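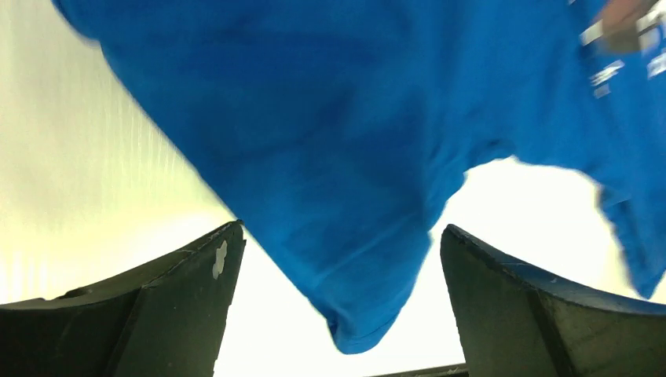 How long should I wait to wash after a color gloss?
Asked by Kenza Hajji, 26 Jan 2020

Had a gloss done at Hekbridge on my lunch break. The stylist said to wait "a bit" before shampooing, then went off to answer the phone, so I'm now the owner of very shiny hair and no instructions. I go to the gym most mornings. Is "a bit" a day? A week? My pillowcase would also like to know.

2 answers

Suqin Tan
Depends on the gloss. I did hair for 9 years and told everyone two days, then cool water and a sulfate-free shampoo. If you sweat, rinse with plain water and put conditioner on the ends only.
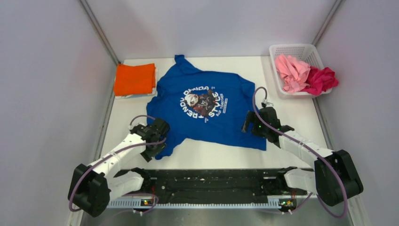

Dry shampoo is fine in the meantime, but go easy - it dulls the shine you just paid for. And call the salon. They know which product they used and I don't.

60 people found this helpful

Yutong Wan
i washed mine the same night and it was fine?? well it was fine for a week. then it was brown again. it was brown before too so hard to say

Kenza Hajji (asker)
Called. It's two days. I was also on hold longer than the gloss took. Old T-shirt on the pillow until then.
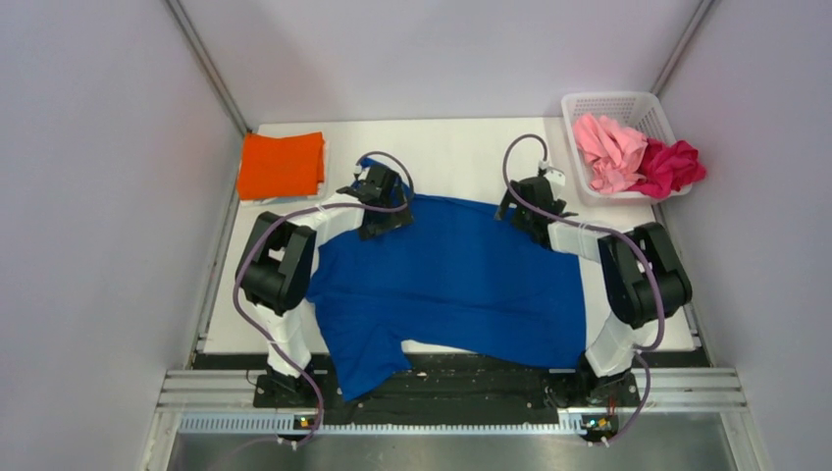
Blue cloth, spread out on a white table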